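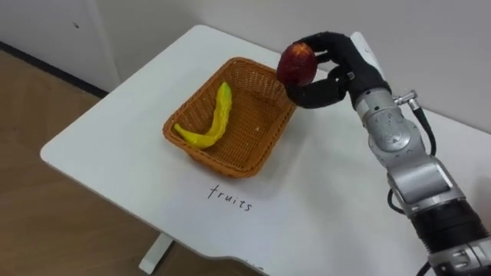 Protokoll vom Treffen der Obstrunde, 2026-03-27, Gemeinschaftsküche Garkora

So, diesmal habe ich mitgeschrieben, also bitte nicht über den Stil meckern. Wir waren diesmal ziemlich viele, die Stühle haben gerade so gereicht, und der Kaffee war schon vor Punkt 2 alle.

1. Protokoll vom letzten Mal
Angenommen. Eine Korrektur: Die Birnen kamen vom Hof Gimard und nicht vom Großhandel, das hatte ich selbst falsch aufgeschrieben. Ist geändert.

2. Körbe
Das war der längste Punkt, wie befürchtet. Es ging wieder um die Frage, ob wir bei den geflochtenen Körben bleiben oder auf Kisten umsteigen. Für die Kisten spricht, dass man sie stapeln und auswischen kann. Für die Körbe spricht, dass sie auf dem Tisch einfach schöner aussehen und dass die Leute dann auch eher zugreifen (finde ich jedenfalls, und damit war ich nicht allein!). Ich habe noch eingeworfen, dass die rechteckigen viel praktischer sind als die runden, weil man zwei davon nebeneinander ins Regal bekommt und nicht dauernd etwas dazwischen durchrutscht. Dazu wurde genickt.
Beschluss: Die rechteckigen Körbe bleiben für die Ausgabe, die Kisten nehmen wir nur für den Transport. Die runden gehen an den Flohmarkt. Bei 2 Enthaltungen angenommen.

Nachtrag dazu: Jeder Korb bekommt ein Tuch hinein, damit die Äpfel unten keine Druckstellen kriegen. Alte Geschirrtücher bitte mitbringen, aber gewaschen.

3. Äpfel
Gimard liefert weiter, diesmal 67 Kilo, vor allem dunkelrote. Geschmacklich waren sich alle einig, bei der Schale weniger — manchen ist sie zu fest, gerade für die Kleinen. Wir schneiden also einen Teil auf und legen den Rest ganz in die Körbe. Wer schneidet, bringt bitte ein eigenes Messer mit, unsere sind alle stumpf, und das Schleifen haben wir schon wieder vertagt.

Dann noch das Einräumen. Es wurde gebeten, die Äpfel wirklich einzeln hineinzulegen und nicht aus der Kiste zu kippen. Stiel nach oben, Druckstellen aussortieren, und die weichen kommen gleich in den Topf für das Mus. Ich weiß, das dauert länger, aber im November hatten wir am Ende des Tages lauter braune Flecken und mussten ziemlich viel wegwerfen, das muss nicht nochmal sein.

4. Tische
Die weißen Tische bleiben stehen, wo sie sind. Bitte nach der Ausgabe nur feucht abwischen, kein Scheuermittel. Auf einem sind schon matte Stellen, und die gehen nicht mehr weg. Der Vorschlag mit den Wachstischdecken wurde kurz besprochen und dann fallen gelassen, es wollte sie keiner aussuchen.

5. Geld
Von Rallatance kommt noch einmal ein Zuschuss von 300 Euro, darüber haben wir uns alle sehr gefreut — danke! Davon gehen 20 Euro sofort für neue Schüsseln weg, der Rest bleibt erst einmal liegen. Über einen Entsafter reden wir, wenn klar ist, wo der überhaupt stehen soll. Ich bin ja dafür, aber der Schrank neben der Spüle ist voll, und freiwillig räumt den keiner aus.

6. Verschiedenes
Die Bäckerei Gebreyes fragt, ob sie übrig gebliebene Äpfel für Kuchen bekommen kann. Klar kann sie, dafür gibt es beim nächsten Mal ein Blech für uns. Ich rufe dort an.
Der Schlüssel für den Vorratsraum hängt ab jetzt innen an der Küchentür. Bitte auch wieder dorthin zurück.
Eine blaue Brotdose ist liegen geblieben, sie steht auf der Fensterbank.

Das nächste Treffen machen wir wieder hier, der Termin kommt per Rundmail. Offen sind noch das Messerschleifen, die Geschirrtücher und der Anruf bei Gebreyes.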